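# The desk, again

I wrote nearly 3000 words about my desk a couple of years ago, back when this blog had a different name and I had opinions about cable trays. I reread it last night. It recommends a system involving colored dots. I can't remember what any of the colors meant, and I'm still finding dots on the undersides of things.

So this is the shorter version, written by someone who has given up on dots.

The desk I'm talking about is the big brown one at Flanholm, the shared workroom, as opposed to the one at home (which is a door on legs and deserves its own post, or a trial). Several of us use it. I'd put myself down as its most frequent user and its most frequent offender. It's a good size, and that's the trouble with it. A small desk tells you no. A big desk says sure, put it down, there's room, and by December you've got a layer.

Our layer, when Nazma Miah and I finally dealt with it, included a great many envelopes, a bag of rubber bands that had fused into one rubber band, the manual for a printer we sent back, half a box of tea, and a padlock. No key for the padlock. It was locked onto nothing. Nazma wanted to keep it in case the key showed up and I wanted to throw it out before the key showed up, and we went back and forth on this for longer than I'd like to put in writing. It's in her bag now. I consider the matter closed and so, obviously, is the padlock.

The only rule we agreed on was that everything had to come off before anything went back on. I've read this advice a hundred times and always skipped it, on the theory that I could see perfectly well what was there and didn't need to pick it all up. But once a stapler has been on the floor for an hour you feel differently about it. You have to bend down and get it. There were things I was sure we couldn't work without, and when it came to bending down for them I found I could work without them just fine.

What made it back onto the desk is a short list. Laptop. Mouse and mouse pad. Stapler. A clipboard with paper on it. Pens and markers, in cups. The black wire-mesh organizer, which holds everything we couldn't bring ourselves to make a decision about, and which I'll get to.

The stapler was the closest vote. I staple something perhaps twice a month. But the alternative to a stapler is paper clips, and we'd just spent an afternoon picking paper clips out of the carpet, so feelings were running high.

Jaanus Dambrauskienė doesn't believe in any tidy desk he sees on a blog. Fair enough. It's had some living done on it. The mouse, please note, is on its pad every time.

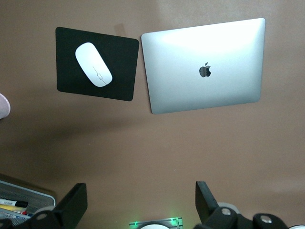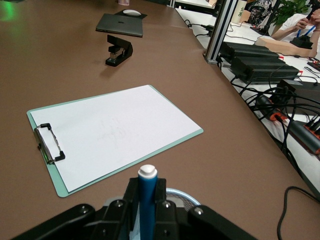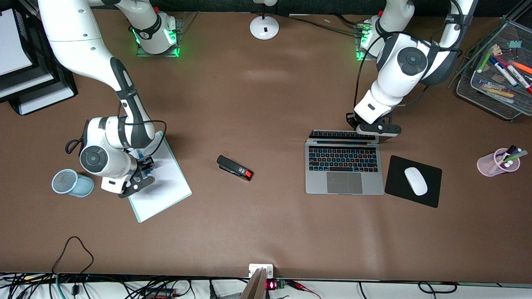 I should say something about pen cups, having now spent more time thinking about them than is respectable. My position used to be that a pen cup is a pen cup. You put pens in, you take pens out, and at some point it contains eleven dead ballpoints and a chopstick. What I hadn't considered is weight. A light mesh cup with hardly anything in it goes over if you look at it with any confidence. A cup that's crammed full stays up, but then you can't get a marker out without bringing its neighbors along. Somewhere between those two states is a correctly filled pen cup, and I've seen it maybe twice, for a few minutes each time.

Nazma's solution is to have more than one cup and sort them. Markers in one, everything else in the other. I was skeptical, mostly because sorting is how the dots started. It's worked better than I'd like. If I want a marker I know which cup to ruin.

We tested all the markers, too. If you've never done this with another adult, I recommend it, as it's the closest thing to a party that cleaning out an office will offer. You each take a handful and scribble, and you get surprisingly invested. "This one's got a bit left." No, it hasn't. It's got one line left in it, a pale one, and you'll discover that when you're trying to write a return address. We threw out a shameful number and I rescued a purple from the trash when she wasn't looking. It had a bit left.

The clipboard was my idea and I'm proud of it. Before, loose paper simply spread, and any sheet could be important, so you couldn't move any of them. Now there's one official place for paper. If it's on the clipboard, it's current. If it's anywhere else, it's fair game, and I've already lost a phone number this way, so the system has teeth. The other thing I like is that you can pick it up and walk off with it when you need the space. You can't do that with a heap. I've tried, and the heap resents it.

Paper on a clipboard also gets you writing small, tentative things in pencil, which I'd forgotten I enjoyed. On the laptop every note looks like a decision. In pencil it looks like somebody thinking, or at least somebody holding a pencil.

Now, the organizer. I promised.

The organizer came from a place in Braltidholm that was closing down and selling off its fittings, and I carried it home on a bus with people looking at me. I thought it would solve the desk. What it did was give the mess some walls. All the same stuff is in there that used to be lying around, only vertical. Markers, a highlighter, the things I'd describe as "supplies" if pressed. But I've come around to it. A desk needs one place where you're allowed to be a bit of a slob, and if that place has sides and lives in a corner, you can forgive it. The rule is that it can be as full as it likes but nothing gets balanced on top. I give that rule until spring.

A few things didn't come back and I want to note them here, for my own reference, so that when I go looking I'll know they're gone and not just hiding:

- the older of our desk lamps, a Vergara, which buzzed
- the fused rubber bands (Nazma took a picture first)
- a Zistton letter opener I was given for a birthday and used on exactly no letters
- the printer manual
- all remaining dots, I hope

The lamp is the one I miss. It was a terrible lamp. It leaned, and you had to hold it up with one hand while you read with the other. But I'd got used to the buzz, and for the first week the room sounded like something had been switched off that shouldn't have been.

As for keeping it this way, we tried a daily tidy at the end of the afternoon and it lasted about as long as you'd expect. What's stuck is looser. Whoever's last to leave gives it 2 minutes. Stand up anything that's fallen over, put the paper back on the clipboard, close whatever's open, take your cup to the sink. It's so little that I can't come up with an excuse, and I'm good at those. If it turns into 20 minutes then something has gone wrong higher up, and we leave it and complain about it the next morning instead.

The first time, back at the start, I was there until well past dinner, wiping. I hadn't seen that much of the desktop in one go since we moved in. It has a faint mottling to it, if you get the light right, and I'd been working on top of that the whole time with no idea. I called Nazma over to look. She looked. She said, "It's brown," and went to get her coat.

Jaanus, by the way, has now asked about the drawers. There's a drawer under the door on legs at home that I haven't opened in a while, partly since it only opens about an inch. I can get two fingers in. I can feel something soft in there and something with a cord. I've told him I'll do a post on it once I've worked out how to get the thing open, and that it may take me 30 minutes or it may take a saw.

If anyone has lost a small key, the kind that might fit a padlock, please get in touch with Nazma and leave me out of it.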